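Wukholm Bay Family Resort
Children's Club Pool and Splash Area: Safety Inspection Checklist with Comments
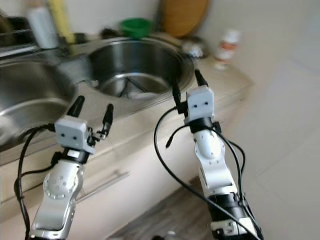
Who is responsible for a child using the club pool?
The parent or named guardian remains responsible at all times, except during a booked club session, when responsibility passes to the session leader from the moment the child is signed in at the club desk until the child is signed out.

Date of inspection: 10/02/2024
Inspected by: Evanthia Economou, Leisure Safety Officer
Accompanied by: Theano Margaritis, Pool Supervisor
Copy to: Athina Stefanou, General Manager
Areas covered: club pool, splash area, changing rooms, pool store, slide
Areas not covered: main pool, adults' pool, beach

Ratings used in this checklist are Satisfactory, Attention Required and Unsatisfactory. An item marked Unsatisfactory closes the part of the area it concerns until it has been inspected again. Comments are entered only where the inspector considers them useful.

SECTION A. ACCESS AND BARRIERS

A1. Perimeter fence complete and firmly fixed
Satisfactory.

A2. Gates close and latch without help
Attention Required.
Comment: The gate on the terrace side latches correctly. The gate beside the snack bar closes but does not latch unless it is pushed. The closer is to be adjusted and the gate tested from a half-open as well as a fully open position. Until then a member of the pool team is to stand at this gate during opening hours.

A3. Latches out of reach of small children
Satisfactory.

A4. No furniture or planters against the fence that could be climbed
Attention Required.
Comment: Sunbeds had been stacked against the outside of the fence next to the towel hut. They were moved during the inspection. The evening team is reminded that sunbeds are to be stored behind the hut.

A5. Opening hours and age limits displayed at each gate
Satisfactory.
Comment: The signs still carry the former name of the club. This does not affect the rating, but they should be replaced at the next order.

SECTION B. WATER AND POOL BASIN

B1. Depth markings legible from the poolside and from the water
Satisfactory.

B2. Water clear, with the floor visible at the deepest point
Satisfactory.

B3. Water test results entered in the log at the required times
Attention Required.
Comment: Two midday entries are missing from the log for the previous week. The supervisor stated that the tests were carried out and the results passed on by word of mouth. A result that has not been written down cannot be accepted. The log is to be kept at the lifeguard post and initialled by the person who takes the sample.

B4. Drain and suction covers in place, undamaged and secure
Satisfactory.
Comment: All covers were checked by hand with the pump isolated.

B5. Tiles and edging free from cracks and sharp edges
Attention Required.
Comment: Three tiles on the shallow steps are chipped. Temporary edging has been fitted and is holding. Permanent repair should be made before the spring school holidays. The contractor, Alexiou, has been asked for a date.

B6. Handrails firm
Satisfactory.

SECTION C. SPLASH AREA AND SLIDE

C1. Surface provides adequate grip when wet
Satisfactory.

C2. Spray heads flush with the surface or properly guarded
Satisfactory.

C3. Slide joints smooth along the full length
Satisfactory.
Comment: The Clukum slide was resealed in September and the joints remain in good order.

C4. Landing zone marked and kept clear
Attention Required.
Comment: The painted line has faded and children were seen waiting inside the landing zone. The line is to be repainted. In the meantime the attendant at the top of the slide should not release the next child until the attendant at the foot has signalled.

C5. Height limit displayed and applied
Satisfactory.

SECTION D. SUPERVISION

D1. Lifeguard on duty throughout opening hours
Satisfactory.

D2. Lifeguard certificates current and held on file
Attention Required.
Comment: One certificate could not be produced. Brândușa Stoica (Personnel) has confirmed that the course was completed and that a duplicate has been requested. The employee concerned may assist at the poolside but may not act as the sole lifeguard until the duplicate is on file.

D3. Children wearing club wristbands during sessions
Satisfactory.
Comment: No session should admit a child without a wristband, including a child who is joining a brother or sister.

D4. Ratio of leaders to children applied for the youngest group
Satisfactory.
Comment: For the youngest group there must be no more than 5 children to each leader in the water. The register for the morning session was seen and was in order.

D5. Whistle signals known to all staff
Satisfactory.

SECTION E. RESCUE AND FIRST AID

E1. Throw ring and reaching pole at the poolside
Satisfactory.

E2. First aid box complete and within date
Attention Required.
Comment: Eye wash had passed its expiry date and was removed. Replacement stock is held at reception. Marina Kouris (Reception) has agreed to add the club pool to the monthly stock round.

E3. Emergency telephone working
Satisfactory.
Comment: A test call was answered promptly by the reception desk.

E4. Route for emergency vehicles clear
Satisfactory.

E5. Emergency drill held this quarter
Attention Required.
Comment: No drill has yet been recorded. One is to be held outside guest hours, with the club leaders taking part as well as the lifeguards.

SECTION F. CHANGING ROOMS AND POOL STORE

F1. Floors clean, drained and free from trip hazards
Satisfactory.

F2. Locks on family cubicles can be opened from outside in an emergency
Satisfactory.

F3. Pool chemicals locked away and kept apart as labelled
Unsatisfactory.
Comment: The store was locked, but the key was hanging on an open hook in the corridor used by families. The key was removed at once and is now held in the supervisor's office. The store was inspected again the same afternoon and the rating may be read as Satisfactory from that time. The original rating is left on record.

F4. Inflatables and floats dry, clean and undamaged
Attention Required.
Comment: Two Prorkitz floats have split seams and have been withdrawn from use. They should be thrown away and not repaired with tape.

ACTIONS

Adjust closer on snack bar gate. Responsible: Maintenance. Staff cover at the gate until complete.
Repair shallow step tiles. Responsible: Alexiou, through Maintenance.
Repaint slide landing zone. Responsible: Maintenance.
Move water test log to lifeguard post. Responsible: Theano Margaritis.
Place duplicate certificate on file. Responsible: Brândușa Stoica.
Replace eye wash. Responsible: Marina Kouris.
Hold and record emergency drill. Responsible: Theano Margaritis.

Completed actions are to be signed and returned to the Leisure Safety Officer. The club pool may remain open while the above work is carried out, subject to the conditions stated under A2, C4 and D2.

Signed: E. Economou
Received: T. Margaritis

Related items
Main Pool: Safety Inspection Checklist
Guidance for Parents Using the Children's Club
Poolside Rules for Guests
Wukholm Bay Playground: Monthly Check
Lifeguard Rota and Cover Arrangements
Towel Hut and Sunbed Storage: Notice to Evening Staff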